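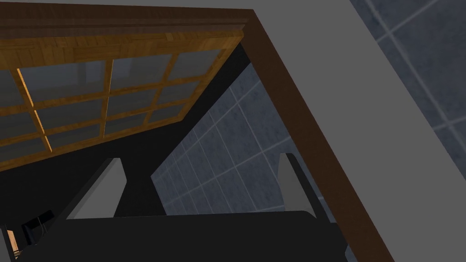
I had been promised a kitchen, and I had skipped breakfast on the strength of it. The kitchen turned out to live inside a row of computers on the second floor of the Posilthorpe building, behind a door that sticks, and the nearest real food was a vending machine with one working column. It was the peanut column. I had a good morning anyway.

The lab belongs to a group that trains robot arms to do household chores, and it opens its doors to outsiders once in a while. Our host was Moushumi Khan, who runs the simulation side of the project, called Rumero. She met us at the elevator with a stack of visitor badges and a warning that the tour involved less moving machinery than people usually hope for. A man behind me sighed. He had brought his son.

The idea behind Rumero is easy to say and apparently miserable to do. You want an arm to learn to open a cabinet. You could set a real arm in front of a real cabinet and let it try, and after a few weeks you would have a small amount of data and a cabinet in need of hinges. Or you build the kitchen in software, with its doors and counters and tile, and let the arm try there, as many times as the electric bill allows. Then you take what it learned and hope it still holds when the wood is real. The hoping is the research part.

Khan's group cares most about one ingredient, the view from the wrist. Plenty of systems give the robot a camera off to one side, like a security guard. Rumero puts one behind the fingers as well, so that the two gray plates of the gripper are always there at the bottom of the view and the rest of the world swings around behind them. When the wrist rolls, the kitchen rolls. Cabinets lean over, the tile grout heads off on a diagonal, and a strip of brown trim cuts across everything like a fallen tree. After ten minutes of this on a large monitor I understood why the front row had been left empty by people who had taken the tour before.

Someone asked the obvious question, which was why you would teach a machine from such an awful vantage point. Khan seemed pleased to get it. The side camera, she said, is fine until the arm gets in its own way, and the arm gets in its own way at exactly the moment it touches something. The wrist camera has the opposite trouble. It sees the last few inches very well and has almost no notion of what room it is in. Hold it under a cabinet and half of what it gets is black shadow, with a bit of backsplash between the fingers for company. A person would lean back and look. The policy (their word for the trained program that picks the next motion) has to work out from a slanted patch of tile and some glass panes which way to go.

So the result they were showing off concerned what happens when you make this harder on purpose. They have 17 kitchens. For each one they vary the materials, the lamps and the starting pose of the arm, including poses I would describe as rude: tipped sideways, aimed up at the crown molding, nosing into a corner. They trained one policy on tidy starts only, with the arm level and facing its work, and another on the full mess. Each was then given 400 attempts at opening a cabinet door in kitchens it had never met.

The tidy policy was the better one for as long as the tests were also tidy. Khan put that slide up first and left it up long enough to be uncomfortable. Then the tests began with the wrist tilted, and the tidy policy came apart. It succeeded 7 times in 400. The messy one succeeded 370 times on the same starts, and on a fair number of those it began by doing something no one had asked it to do, which was to roll the wrist back toward level and retreat a little before it went for the handle. The group had not rewarded this. There is a disagreement in the lab over whether to call it "looking around." Khan is against, on the grounds that once you say it in a talk you have to defend it in the questions.

I asked whether the picture quality mattered, because the wood grain was rather good and somebody had obviously spent time on the speckles in the tile. A little, she said, and less than the person who spent the time would like. They tried flat colors and lost some ground. They tried better reflections on the glass doors and gained almost nothing, except that the demo looked nicer. What did matter was shadow. In early versions the underside of every cabinet was lit with the same cheerful glow as the rest of the room, and a policy brought up in that light went to pieces on the real arm the first time it reached into the dark. Now the simulated kitchens are allowed to have properly gloomy parts. It was the least glamorous finding of the day and the one I have repeated most often since.

There was a break. The peanuts held out.

The second half was in the room next door, where the real arm is. It is bolted to a table in front of a single cabinet bought from a firm called Monance, who I gather have been very patient about replacement doors. The man's son was moved to the front. The arm started from a bad angle, thought about it, straightened, and reached. It got hold of the handle on the second try and pulled the door open perhaps a hand's width, then stopped there as if it had remembered something. We clapped. A graduate student wrote on a clipboard and did not clap, and I took from this that a hand's width is a fail.

Khan was frank about the gap. In simulation a door is open when a number says so. On the table there are sticky magnets, a cable that tugs at the wrist when it turns left, and a floor that shivers when the freight elevator goes by. They have not yet run enough real attempts to quote a rate, and she declined to guess one, though the man with the son tried twice. She did say that the tilted starts carry over better than she had expected, and that the grip at the end of the motion carries over worse. Two flat fingers are simple to model right up until they squeeze something.

What I would have liked is more time with the failures. They keep a folder of them and we were shown only a handful, at speed, as people filed out. In one the arm approaches the tile with great care, closes its fingers on nothing, and backs away in the manner of someone carrying a full tray. In another it spends the whole attempt trying to open a panel that isn't a door. I have done this in hotel rooms. The student with the clipboard told me those two come from the same cause — the policy has no memory of what it saw a moment ago, so a blank gray panel close up looks the same whether it is a wall or the side of something useful. Giving it a few seconds of memory is the next piece of work. She expects it to make training slower, and said so with the face of a person who will be the one waiting.

Some practical notes, for anyone thinking of going. The entrance is on the Rondonuwu side of the building, and the sign pointing the other way is old. Badges must be returned, and they do chase you. The simulation room is kept cold for the benefit of the computers, so take a sweater. The talk assumes nothing and the slides assume a good deal, and you will be fine if you listen to the one and skim the other. If the spinning kitchen footage bothers you, look at the fingers, which stay put. The next visit is planned for May, and Khan says there may be a drawer by then.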